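Badthorpe Center for Applied Learning
Workrooms and Sorting Tables: A Photo Gallery

Home > About the Center > Facilities > Galleries

Last updated Feb 8, 2024

Introduction

The Badthorpe Center maintains workrooms on the first and second floors of the Millari Building. The rooms are used by enrolled students, visiting groups and staff. This gallery was prepared by the Office of Facilities for new members who have not yet attended an orientation, and for departments considering a room request for the coming term.

The entries follow the order of the building, beginning at the main entrance and ending in Room 27. Several entries concern the sorting of small items at the worktables. The Center's supply holdings stood at 1,537 cataloged items at the last inventory, and the condition of the tables and bins has a direct effect on how quickly those items can be found again.

Some entries are listed by text only while new photographs are being prepared. Members who require further information about a particular room may write to the Office of Facilities at the address given at the foot of this page.

First Floor

Entrance and Sign-In Desk
All members sign in on arrival and collect a room card. Cards are returned to the desk before departure. Visitors must be accompanied by a member at all times while in the workrooms.

Supply Counter
The supply counter issues tape, fasteners, paper goods, replacement bulbs and cleaning cloths. Requests for more than 10 of any item should be submitted in writing one day ahead. Osamu Sekiguchi is the staff member responsible for the counter.

Shelving, East Wall
The adjustable shelving was supplied by Pudeck and installed in August. Each bay carries a printed label with a letter and a number. Members are asked to return containers to the bay shown on the container, including when another bay is closer to hand.

Returns Cart
Items whose place is not known are left on the lower shelf of the returns cart. Staff clear the cart at the end of each working day. Liquids, food and batteries may not be left on the cart.

Second Floor

Room 21, Reading and Drafting
Room 21 is reserved for quiet work. The four drafting tables may be tilted, and the lamps are fixed to the table edge. Cutting is not permitted in this room, and members who need to trim paper or board should use the counter in the corridor.

Room 23, Paper and Print
The Fülöp Collection of sample papers is kept in the flat drawers along the north side. Drawers are opened one at a time. Preben Brynjólfsdóttir oversees the collection and is available by appointment to members preparing a project proposal.

Room 25, General Workroom
Room 25 is the largest of the workrooms and may be booked by groups. Tables are to be left clear, with chairs pushed in. A group that moves the furniture is expected to restore the standard arrangement posted inside the door.

Room 27, Worktables
Room 27 is used for work with small objects, including sorting, placing and packing into containers. The tables remain set up between sessions, and members should not relocate bins or trays that belong to another booking. Gitau Were coordinates the schedule for this room.

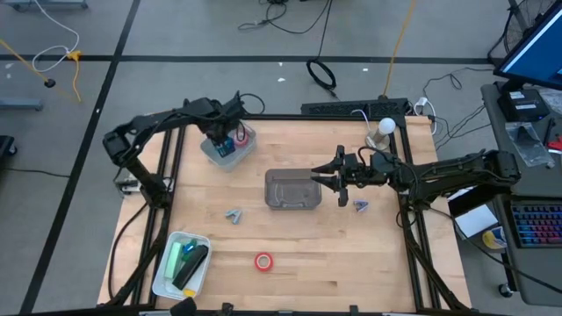 Room 27. Wooden worktable with a clear container, a tray at the center and a white bin of small items. A roll of red tape lies near the front.

Containers in Room 27 are chosen for the size of the objects they hold. Low trays suit blocks and other flat pieces, while deeper bins suit items of mixed shape. Pieces remaining on the tabletop at the close of a booking are placed in the nearest suitable container and recorded on the sheet by the door.

Second Floor Corridor
The corridor counter holds the paper trimmer, a first aid cabinet and the lost property box. Property is held for one term. The corridor must be kept free of bags and cartons at all times.

General Conditions of Use

Rooms may be booked by any member in good standing. A booking is confirmed only when a written reply has been received from the Office of Facilities. Bookings not taken up within the first half hour may be released to other members.

Tables are wiped with a dry cloth after use. Tape, adhesive and labels should not be applied directly to wooden surfaces. Damage of any kind is to be reported on the day it occurs, and members will not be charged for ordinary wear.

A refundable deposit of $100 applies to group bookings. The deposit is returned once the room has been checked and the card handed in.

Photographs in this gallery may be reproduced in Center newsletters and course materials. Requests for any other use should be addressed to Oriana Ocampo, Office of Communications.

Contact

Office of Facilities
Badthorpe Center for Applied Learning
Millari Building, First Floor
Patricio Saavedra, Facilities Manager

Related Pages
Request a Room
Supply Counter Hours
Orientation for New Members
Accessibility in the Millari Building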